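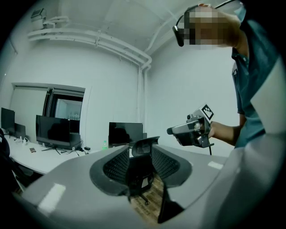
The black mesh chair with the headrest, seen from the back. Floorboards under it.

Workshop notebook, March, started 2 pm

Right, chairs. I've been putting this off since before the move from Skernley and I finally ran out of other things to do, so today I went through the office seating with a hex key set and a bad attitude.

First one up was the black mesh one, tall back, headrest, five-star base. It's been sinking. You sit down at a sensible height and by the time you've finished an email your chin is on the desk. Rhona Strachan reckons it's the gas lift and I reckon she's right, but I wanted to rule out the lever first because the lever is free and the lift isn't. Pulled the cover off under the seat, and the cable was sitting a bit tight, so the valve could have been getting a nudge the whole time. Backed it off two turns. Sat in it through a whole cup of tea and it still sank, just slower. So, gas lift. Rhona wins and I owe her a biscuit.

Ordered a replacement from Tomard, part 1429 in their catalogue. Please write that number down somewhere other than here, I've looked it up three times now! They say it fits a standard taper and I measured ours to be sure. If it turns up and doesn't fit I'm sending it back the same day, I'm not doing the sleeve-and-tape thing we did at the old place.

Casters next. Popped them all out, and the amount of hair and thread wound round the axles was disgusting. Tweezers and the little curved scissors work best, don't bother with the hobby knife, I nicked a wheel with it. They're the hard kind, meant for carpet, and the floor in here is wood, so I'd like to swap the lot for soft ones. There's already a dull track in the boards at the desk by the door where somebody scoots back and forth all day (you know who you are). Berik has soft-tread sets with the same stem as ours. I'll ask about a price for four sets and we can do the worst chairs first.

Headrest: wobbly on its post. One screw was nearly out and the other was tight as anything. Did them both up evenly, dab of the blue threadlocker on each. Don't lean on it till tomorrow, it wants overnight to cure. Mesh on the backrest is good, no sag that I could feel, so I only vacuumed it with the brush end and wiped the edges with warm soapy water. The colour came up a lot nicer than I expected, I'd honestly thought it was grey in places.

Tilt tension is a matter of taste. I left it where it was after winding it up to 20 turns, losing count, and having to start again from loose. Whoever sits there can set their own.

Still to do:
Fit the gas lift when it comes (need the big pipe wrench back from Sutherland, they've had it since the shelving job)
Felt pads for the visitor chairs
Put something on that dull patch in the boards, test it in a corner first
Find out who has the other 5 mm hex key

Knocked off a bit after four. Chair's back at the desk with a sticky note on it saying SINKS, and another on the headrest saying LEAVE ALONE.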